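三、围墙、人行道与步行者的停留习惯

作者：Anneli Honkanen
3月14日，星期四

3.1 问题的由来

研究步行的人，往往先想到广场、商业街和公园，这些地方有座椅，有树荫，有店铺的门脸，观察者坐上半天也不觉得乏味。我自己最初也是这样入手的，在隆德街区（Lund）的市场外面蹲了一个多月，记下了许多人如何挑菜、如何寒暄、如何在摊位之间绕行。可是整理笔记的时候，我渐渐觉得少了点什么：人们到市场来之前，走的是怎样的路？他们在那段路上快不快活，累不累，会不会停下来同邻居说两句话？访谈里的几位老人家几乎都把话题从市场扯到了“那条墙边的路”，有一位甚至说，她宁可多绕一个街口，也不愿意挨着墙走。

于是便有了本节所要讨论的内容。我们把住宅区里一侧为连续围墙、另一侧为零散建筑或空地的窄街称为“单面街”。这个说法并不新奇，本地的老住户也有类似的叫法，只是文献里谈得不多。既有研究对临街界面的讨论，大多集中在店面密度、开窗比例和底层功能上，围墙通常被归入“消极界面”一类，一笔带过。我对这样的处理一直有些不满意。墙与墙之间的差别，常走路的人心里是很清楚的：哪一段晒，哪一段有风，哪一段夜里让人心慌，他们说起来头头是道。

3.2 调查安排

调查分两轮进行，分别覆盖莫斯特科姆（Mustcombe）和博科夫（Bokov）两个居住片区，前者建成较早，街道窄，院落大；后者稍晚一些，地块划分更碎。我们共收回有效问卷249份，又从中挑选愿意继续参加的居民，请他们带着我们走一遍平日的路线，边走边聊。这种陪走访谈最长的一次用了将近一个上午，因为受访的老先生每到一个路口都要讲一段往事，我们也不忍心催他。问卷第二部分请受访者在简图上标出“愿意停下来的地方”和“想快点走过去的地方”，所有标记随后由两名编码员分别归类，意见不一致的再坐下来商量。

需要说明的是，问卷在十一月发放，当时天气凉爽，受访者对暴晒的抱怨可能比实际要少。陪走访谈时我们有意补问了夏天的情形，得到的回答果然热闹得多。这一部分材料在下文中凡有引用，都作了区分。

3.3 连续墙面与“快点走过去”

在标为“想快点走过去”的路段里，连续实墙出现得最频繁，这一点并不出人意料。比较有意思的是居民给出的理由。我们原以为大家会先提安全，结果提得最多的是“没什么可看”和“没地方站”。没什么可看，好理解；没地方站，则要细想一下。一位带着孙女上学的妇人讲得很生动，她说走在那样的路上，遇见熟人也只好一边点头一边往前挪，好像停下来就妨碍了谁似的。另一位受访者每天推着小车去送豆腐，他对墙没有意见，对路缘却意见很大，说是上上下下最费腰。

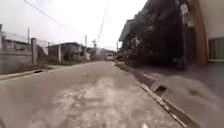
图1 一侧为连续围墙的窄街

受访者所说的“没地方站”，在我们看来与街道断面的关系比与墙本身的关系更密切。同样是实墙，倘若墙根下有一块稍宽的平地，或者有一级可以坐的台阶，居民的评价就会温和许多。以图1这类断面为例，左侧是一道素面的灰色混凝土长墙，行人若要从车行道让开，可用的是右侧那条抬高的人行道，中间隔着窄窄的路缘和边沟，路缘上还嵌有排水口。就步行者而言，墙的一侧与可以站脚的一侧分在了道路两边，从墙边的院门出来的人，多半要先横过路面才谈得上从容。陪走时我们也注意到，许多人并不愿意为了一小段路上下路缘，索性就走在路中间，听见车声再避让。这种走法算不得规范，但是自有它的道理，规划图上很难看得出来。

墙的材料和颜色也有人谈到。年轻的受访者普遍嫌灰墙沉闷，希望刷一刷、画一画；年纪大的反倒不太在乎，说刷了也要脏，不如把路补平。我们在编码时把这两类意见分开处理，没有合并成一个笼统的“美观”项。回头看，这个决定是对的，两类意见背后的诉求相差很远，合在一起只会得到一个谁也不满意的平均数。

3.4 带孔的墙

围墙并不总是密不透风的。两个片区里都有相当数量的墙体在局部留孔，或用花格砖，或用预制构件，做法随年代和工匠而变。居民对这类墙的态度明显缓和，在“愿意停下来的地方”一栏里，它们偶尔还会出现。有人说夏天傍晚从孔里透出一点凉风，有人说能听见院里的动静，走夜路时心里踏实。也有人不喜欢，主要是住在院里的人家，觉得外头的人一低头就能望进来。为此我们在莫斯特科姆补做了几户院内访谈，话题比预想的要敏感，有两户中途婉拒，我们自然尊重他们的意思。

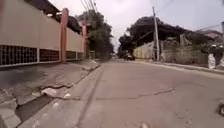 图2 墙体下部设格栅的街段

开孔的位置高低，对路人和住户的意义是不一样的。孔开在与眼睛齐平的高度，视线直来直去，双方都不自在；开得高，通风尚可，路人却感觉不到什么。低处开孔算是一种折中，成年人走过时不至于与院内的人四目相对，而墙面的单调多少被打破了。图2中的墙便属于后一种，上部是平整的米色涂面，下部紧接人行道之上排着四段由小矩形孔组成的深色格栅，沿街看去一段比一段小，给这道高墙添了些节奏。我们请受访者比较不同开孔方式时，低位格栅得到的评语最为平和，“看着舒服些”“不那么像堵墙”之类的话反复出现。孩子们则另有一番见解，有个小男孩说他上学路上每经过一格就要用手指点一下，点漏了要退回去重来。他母亲听了直摇头，说难怪总是迟到。

至于格栅能否真正改善街道的通风，我们手头没有测量数据，不敢妄言。诺姆洛（Nomlow）片区曾有过一次小范围的风速记录，可惜测点都设在路口，对墙边的情形帮助有限，日后若有机会，希望能把测点挪到墙根下再做一轮。

3.5 路面状况的干扰

行文至此，还应交代一个干扰因素。居民评价一段路时，很难把墙和路面分开来谈。路面开裂、积灰或高低不平，都会拉低他们对整段街道的印象，连带着把墙也说得一无是处。我们在问卷中为路面单设了一组题目，陪走时也尽量请受访者先说脚下，再说两旁，效果尚可，但仍有一部分标记无法判断究竟针对什么，只好记作“综合”，在后面的比较中不予采用。

推婴儿车、拄拐杖和拖购物车的受访者对路面最为挑剔，他们标出的停留点也最集中，多在路口转角和院门前的平地上。一位拄拐杖的老太太带我们走了一趟，路不长，停了7次，每次停下都要同人说上几句，末了还留我们喝茶。她停留的位置与年轻人标注的几乎没有重合，这一差异将在第四节按年龄组分别讨论。

最后更新：3月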